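From: Conall Doherty
To: Fedcombe PC Reuse list
Date: 11/30/18
Subject: Re: Stripping the office towers - what to keep?

Haiyan Ding wrote:

> We have now had the second load of desktops from the Cordero offices,
> which brings the total to 62. Most are Dell towers. Before we get
> the screwdrivers out, could somebody say what is worth taking out and
> keeping, and what should stay in the case and go off to Ravden as it is?
> Last time we had three people doing it three different ways and the
> shelves are still full of cables that don't seem to belong to anything.
>
> Also, do we take the memory out first or the drives? I was told
> both.

Hello Haiyan, hello all,

Drives first. The stock sheet is built round the drive serial numbers, and once a drive is out and written down the rest of the machine can wait as long as it needs to. Memory comes second.

The order I use is as follows. Mains lead out, then hold the power button in for a few seconds. Lay the tower on its side and take the side panel off. Pull the power and data plugs out of the back of each drive before you try to move the drive itself. On the data cables, press the little metal clip if there is one. A lot of the broken sockets from the March batch came from people tugging at the cable with the clip still engaged.
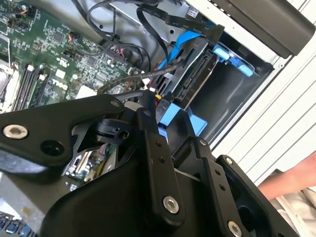 After the drives, do the memory. Push the white latches outwards at the ends of the slot and the stick lifts up by itself. Put the sticks straight into an anti-static bag and write the size on the bag, not on the stick. Mixed sizes in one bag are a nuisance to sort later, so please use a fresh bag for each machine even if it only gives you one stick.

What to keep:

Drives, all of them, working or not. They go in the locked cupboard until they have been wiped or drilled.

Memory of 2 GB a stick and above. Smaller ones can stay where they are.

Data cables, if the clips are sound. Tie them in bundles by length. Colour doesn't matter.

Drive screws, in the jam jars. We are always short of these.

What to leave in the case:

The motherboard, the processor and its heatsink, and the power supply. Please don't cut any of the wiring to save time. Ravden take a complete case at a better rate than a stripped one, and they weigh the boards separately. Leave the thin wires to the front panel plugged in as well. They are fiddly to put back if we decide to rebuild a machine, and we get nothing for them loose.

On the cables already on the shelves, I had a look through them. Most are old flat ribbon cables and they can go in the scrap copper crate. I would hold on to 100 of the mains leads and let the rest go too.

The stock sheet is at line 1,034 and the next free label follows on from that. Whoever starts, please carry on the numbering and don't begin again at one. If Doto is being slow, write the serial numbers on paper and I'll type them in later.

Haiyan, could you check whether we have any more anti-static bags? I could only find half a packet in the drawer.

Regards,
Conall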